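4.2 How people talk about the shared table

We had gone into the interviews expecting to hear mostly about rent and noise, and we did hear plenty about both, but what our participants in Buvdale kept circling back to, often with real affection, was the table. Every one of the 85 households in the study had access to a common room, and in nearly all of our longer conversations the big table in it came up before we had thought to ask. One retired bus driver told us she had learned more about her neighbors there in a winter than in all her years on the same stairwell — and she said it with a good deal of laughter.
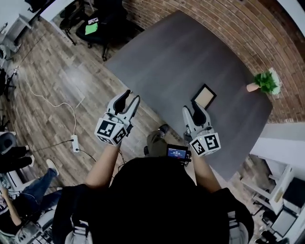 Figure 2. A large table in use.

It would be easy to read these stories as simple fondness, and some of them surely were. Still, when Fashola and Kamolrat went back through the transcripts in July, they noticed that residents spoke quite differently about sitting down to eat and about standing at the table to get something done. Meals were planned, and people worried over who had been left out. Work of any kind (mending, homework, sorting seeds for the balcony boxes) seemed to let a person join in without an invitation, and leave again without having to say goodbye.

The Danladi building was the exception, and a puzzling one to us. Its common room is just as large, yet residents there described it as a place to walk through on the way to the laundry. We return to this in Section 5, where we compare the two buildings' booking rules.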